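Cans in a paper gift bag, will the handles hold?

pinskip
Posted Jan 28, 2024

I'm taking drinks to my sister's and want to use a paper gift bag I already have. It has cord handles and nothing in it yet. The cans are Fanta and Coke, all full. I also have a black flowered plush thing and a striped cloth that could go along. Do the cans go in first, or the cloth? 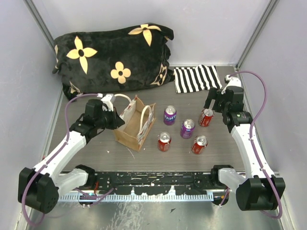
Reply 1
fimow333

Cloth first, folded flat to cover the bottom. Then the cans, standing up. I wouldn't put the plush in at all. It's too bulky and you'd be pushing down on the pull tabs to make it fit. Carry it under your arm.

Reply 2
wingsze_f

I disagree about the cloth. On the bottom it makes the cans lean. I put cans straight on the paper and stuff the cloth down the side so they can't slide. Agree on leaving the plush out.

And don't trust the handles. I had a pair pull out in June with 4 cans in the bag. Put a hand under it.

Reply 3
najjar_k

Cans lying down or standing? I lay Coke cans on their sides in 2 layers and they stay put better.

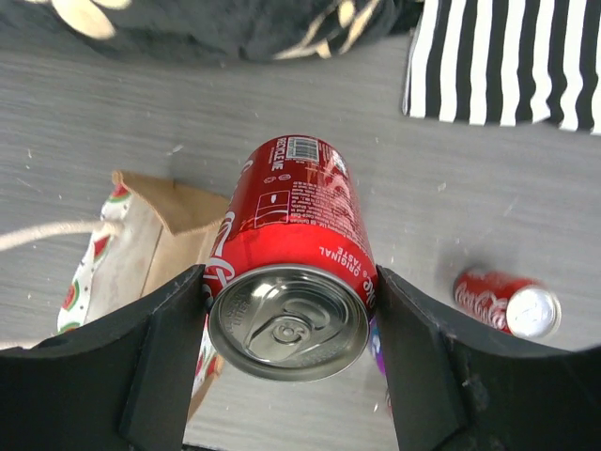
On their sides they also spread the weight along the bottom fold, and that fold is where my bags have torn.

Reply 4
fimow333

They roll, though. Every time you set the bag down they push the sides out. Standing is better for a short trip.

Reply 5
pinskip

Going with standing, cloth down the side. It's a 3 block walk so I'll hold it from underneath. Plush goes separately.

Phyllis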